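Felari table-clearing kit, evaluation card

Contents: 800 recorded attempts at picking up empty snack packaging, made with the Felari arm and soft gripper as supplied by Dimum. One folder per attempt, with head camera video, joint log and a result file. Collected in May for Vetstead, which is deciding whether to buy the kit.

Task: clear crumpled bags from a dark, glossy table. Bags are not flattened first. Overhead lighting stays on, so glare and arm shadow are part of the test.

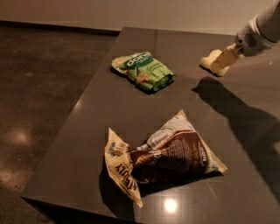

Thirumalai Bhat asked whether the result file separates a missed grasp from a dropped bag, as the Tipoki card did not, and said the totals were of little use to a buyer without it. It does, from version 4 on. Use the field "outcome"; "success" is kept for older scripts only.

Splits: the last 100 attempts are held out. Do not tune grip force on them.

Foil is the hard case for depth. Creased surfaces return holes in the depth map, and the stock planner fills them with table height.
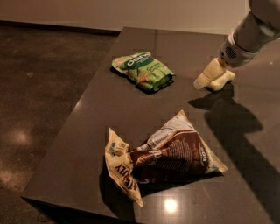
The fill can be turned off in the planner settings, at the cost of slower approaches.

Known issues: 13 attempts have no joint log. They are listed in missing.txt.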